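From: Kiran Pathak
To: skutent-users
Subject: Re: [skutent-users] wrist view gives no depth when close to a surface

Hello Yasir, and hello everyone,

Sorry for the slow answer. I wanted to try your case in the simulator before saying anything, and then the new Cotow build ate most of my afternoon (a separate grumble, which I shall save for its own thread).

Yasir Virk wrote:
> We are on Skutent with the Olberg arm model, wrist view
> switched on. Far from the table everything is lovely. Once
> the hand gets close and the surface fills the view, the
> matcher returns almost nothing and the planner stops with
> "no valid target". Same scene, same lights. Have I set
> something up wrongly, or is this expected? I have tried
> raising match_window from 30 to 88 and it only got slower.
>
> Yasir

You haven't set anything up wrongly, I'm glad to say. The matcher wants texture, and our default surfaces haven't got any. From further back it can lean on the edges of things, so you get a decent answer and quite reasonably assume all is well. Up close it has one flat colour to chew on, and a bigger window just means more of the same colour, hence the slowness. I went as high as 176 out of stubbornness and gained nothing but a warm laptop.

There are a couple of ways round it. The quick one is to set depth_source to "render" in your scene file, which takes the depth straight from the simulator and skips the matcher altogether. That is fine if you are working on the planner and don't much care about perception for the moment. The other is to put a speckled material on the surface, and there is a small set of them in the Vashisht materials folder, under "noise". I'd start with the finest one. Please do remember to switch back to the matcher before you compare anything with a real arm, as I once lost the better part of June to forgetting precisely that.

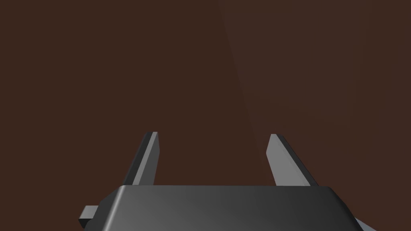 While you are in there, check the mask for the hand itself. The fingers and the housing have lovely clean edges, so the matcher is only too happy to find those and tell the planner there is something solid right in front of it. The mask is made once at start-up, with the fingers wherever they happen to be, and it isn't redone when they move. Setting mask_refresh to 2 redoes it every second step, and I didn't notice any cost.

I do think the error message is poor – "no valid target" sends people off to look at the planner, when the trouble is further up. I'll put in a patch so that it says the depth is empty. If you could send me your scene file, I'll use it as the test case, with your name on it if you don't mind.

All the best,
Kiran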